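A Day Out at the Roteck Open House

I've been meaning to write this up since I got home, and the kettle is on, so now is as good a time as any. Mireille Bailly had a spare ticket for the Roteck open house in Plasstead and kindly thought of me, knowing how I go on about wanting something else to do the tidying at my place.

We got there early, signed in as visitors 761 and 762 (I was 762, and kept the sticker) and had a very decent scone before the tour. There were 4 stations to see, and the first two were shop-floor jobs, mostly sorting parts into bins. Lovely to watch, though I don't own any bins of parts!

The home chores were what I'd come for. Chinyere Olatunji looked after that side and was very patient with my questions – she told us folding was still slow, and that she wouldn't leave a machine alone with her good glasses just yet.
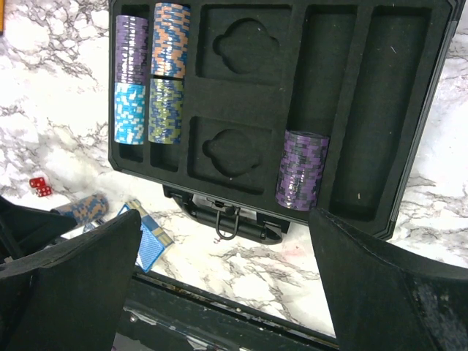
My favourite was the games-night cleanup, a chore I know far too well from my own family room. Everything has one proper home and the fit is snug, so a hand that's a little bit off will catch on the foam. With chips already standing in the two left-hand columns of the case, there were still the little red dice on the marble to deal with, and a blue card box lying tilted beside them. Dice that small would give my own fingers trouble, and I've had decades of practice.

Mireille thinks we'll all have one at home before long. I'd say a good while yet, but we've already pencilled in the next open house in August.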